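Countertop Dish Rack, Wire – Furnurdale Kitchenware 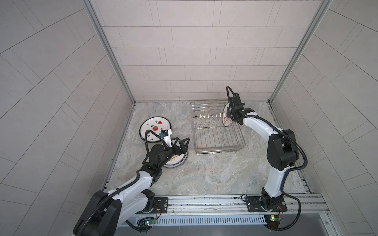 Wire dish rack with white dinnerware.

Item 758
Supplied by Brernby Institutional Supply

The Furnurdale dish rack is intended for staff kitchens, residence halls and small dining rooms where plates are washed by hand. The rectangular frame is formed from thin stainless-steel rods. Longer parallel rods make up the base, and a row of short upright prongs along the back section holds plates on edge.

The open base allows water to pass straight through. The rack should therefore be placed on a draining surface or on a tray, which is ordered separately. Plates are loaded from one end of the prongs to the other. Cups and bowls may be turned upside down on the base rods in front.

Care
Wash with warm water and mild dish soap. Rinse and dry with a soft cloth. Do not use steel wool, bleach or any cleaner containing chlorine. Hard-water marks may be removed with diluted white vinegar, followed by a clean rinse.

Ordering
Racks are packed 4 to a carton. Part cartons are not available through the Tultstead warehouse, but single racks may be collected from the Panganiban showroom by arrangement. Standing orders are reviewed each July, and customers who wish to change quantities should write to the accounts office before the end of that month.

Dinnerware is not included.

Warranty
The rack is covered for 5 years against failure of the welds under normal kitchen use. The warranty does not extend to bent prongs or to surface marks caused by abrasive cleaners. Claims should include the item number and the original invoice.

Inquiries
Product questions: Jocelyn Javier, Kitchen and Dining
Orders and returns: Wilfredo Dalisay, Customer Accounts

Page revised Apr 1, 2022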